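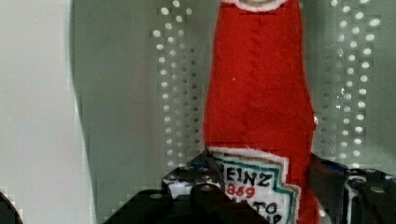

4 Aufstellen und Inbetriebnahme des Spielküchen-Sets

4.1 Geltungsbereich

Dieser Abschnitt gilt für die Spielküche Mandagi mit Arbeitsplatte, Unterschrank und Zubehörsatz. Für das Wandregal Trondow ist die separate Montageanleitung zu beachten. Sets mit der Endnummer 33 auf dem Typenschild werden ohne Rückwandverstrebung geliefert; bei diesen entfällt Schritt 5.

4.2 Vor der Montage

Benötigt werden ein Kreuzschlitzschraubendreher, ein Innensechskantschlüssel (liegt bei) und eine Wasserwaage. Ein Akkuschrauber darf nur zum Vordrehen verwendet werden. Die Verbinder aus Plemalex sind bei Raumtemperatur zu verarbeiten. Nach Transport oder Lagerung in unbeheizten Räumen das Paket vor dem Öffnen über Nacht im Zimmer stehen lassen.

ACHTUNG: Das Set enthält im unmontierten Zustand Kleinteile und scharfkantige Beschläge. Kinder während der Montage fernhalten. Die Montage ist von Erwachsenen durchzuführen.

4.3 Montage

1. Seitenteile A und B auf einer weichen Unterlage ablegen, Bohrungen nach oben.
2. Verbinder in die vorgebohrten Löcher einsetzen und bis zum Anschlag eindrücken. Nicht verkleben.
3. Bodenplatte C zwischen die Seitenteile setzen. Die Nut zeigt nach hinten.
4. Rückwand D von oben in die Nut schieben. Klemmt die Rückwand, die Verbinder um eine halbe Umdrehung lösen und erneut ansetzen.
5. Rückwandverstrebung mit vier Schrauben befestigen.
6. Arbeitsplatte E auflegen, ausrichten und von unten verschrauben. Schrauben zunächst handfest anziehen.
7. Korpus aufrichten, Stand mit der Wasserwaage prüfen und die Stellfüße nachjustieren.
8. Alle Schrauben der Reihe nach festziehen.

HINWEIS: Die Schrauben der Arbeitsplatte sind 19 mm lang. Die längeren Schrauben aus Beutel 2 durchstoßen die Platte und gehören ausschließlich zur Kippsicherung.

4.4 Kippsicherung

1. Haltewinkel an der Rückseite der Seitenteile anschrauben.
2. Bohrpunkte an der Wand anzeichnen. Auf verdeckte Leitungen prüfen.
3. Dübel passend zum Wandaufbau wählen. Die beiliegenden Dübel sind nur für Vollmauerwerk geeignet.
4. Haltewinkel verschrauben und durch Zug an der Oberkante auf festen Sitz prüfen.

WARNUNG: Die Spielküche darf ohne Kippsicherung nicht benutzt werden. Das gilt auch für freistehende Aufstellung in Gruppenräumen. In diesem Fall ist der Bodenanker (Bestell-Nr. 214) zu verwenden.

4.5 Zubehör

Geschirr und Spiellebensmittel werden getrennt vom Möbel verpackt. Vor der ersten Benutzung alle Beutel, Kabelbinder und Heftfäden entfernen. Hartes Geschirr mit warmem Wasser und mildem Spülmittel reinigen und trocknen. Teile aus Textil nur nach Pflegeetikett behandeln; fehlt das Etikett, mit einem feuchten Tuch abtupfen und liegend trocknen.

Zur Sichtprüfung die Teile nebeneinander auf einer hellen Fläche auslegen. Auf Risse, offene Nähte und abstehende Fäden achten. Beschädigte Teile aussortieren und nicht reparieren.

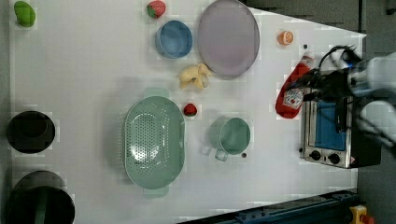 Abb. 4-2: Spiellebensmittel und Geschirr auf weißer Tischplatte

4.6 Aufbewahrung

Schwere Teile in den Unterschrank, leichte Teile in die Schublade einräumen – die Schublade ist nicht für Sand, Wasser oder echte Lebensmittel ausgelegt. Textilteile vollständig trocken einlagern. Bei längerer Nichtbenutzung die Schubladenfront einen Spalt offen lassen.

4.7 Wartung

Nach der ersten Woche alle Verschraubungen nachziehen, danach halbjährlich. In Einrichtungen mit täglicher Nutzung verkürzt sich das Intervall auf zwei Monate. Die Scharniere sind auf nahezu 2.000 Öffnungen ohne Nachstellen ausgelegt und werden anschließend über die vordere Stellschraube justiert. Kein Öl verwenden.

Ersatzteile sind über den Kundendienst der Firma Kakine erhältlich. Bei der Bestellung die vollständige Nummer vom Typenschild sowie den Buchstaben des Bauteils angeben.

Redaktion Abschnitt 4: Wulan Osman, Stand September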